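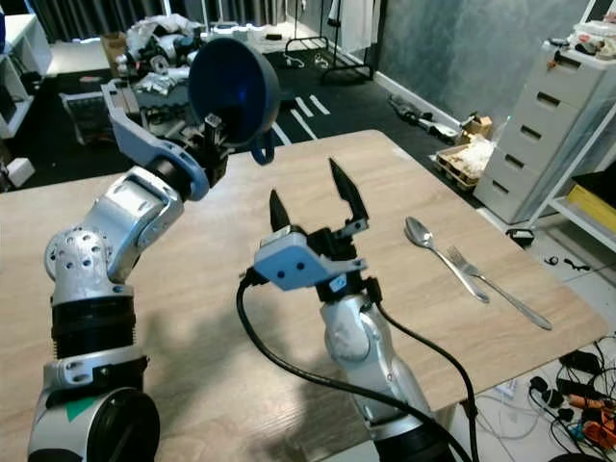
Third arm now or spare grippers first?

wosham_bench
Right, budget question. We run a pair of arms on kitchen-type jobs (funnels, forks, spoons, that sort of thing) and I've been given a bit of money for next year. I can either get a third arm and keep it boxed as a spare, or spend the lot on grippers, fingers and cables. My heart says arm! My head says the last thing that failed on us was a finger pad. What would you lot do?

Nostitz
Grippers, easily. We got through 7 sets of fingers between November and the end of term and the arms never missed a day. Buy cables too, the long ones.

skamow70
Disagree. A finger set is 70 quid and you can have it in a week. Our arm went back for repair and we waited 18 weeks – everything stopped. I'd take the boxed arm every time.

Nostitz
18 weeks is grim, but that's one bad repair. Did you have a support contract?

skamow70
No, and yes, I know.

Isabelle Lévesque
Can I ask what you're picking up? Cutlery lying flat on a table is murder on fingertips, ours wore down at the corners long before the middle. I'd price the consumables for a full year before even looking at arms. I did ours on the back of an envelope and it came to almost 188 a month, which got me some funny looks from Gagnon (he signs things off).

wosham_bench
Flat on the table, yes, straight on the wood. Hadn't thought of doing it monthly, that's a lot more than I'd put down. Does yours include cables?

Isabelle Lévesque
Fingers, pads and screws only. Cables are on a separate line and I always guess too low.

skamow70
Still say get a repair quote in writing before you decide. Ask how long as well as how much.

wosham_bench
Fair enough, emailing them this afternoon. Leaning towards grippers plus a support contract if the sums work, and I'll put the arm in for the year after. Will post the quote when I get it.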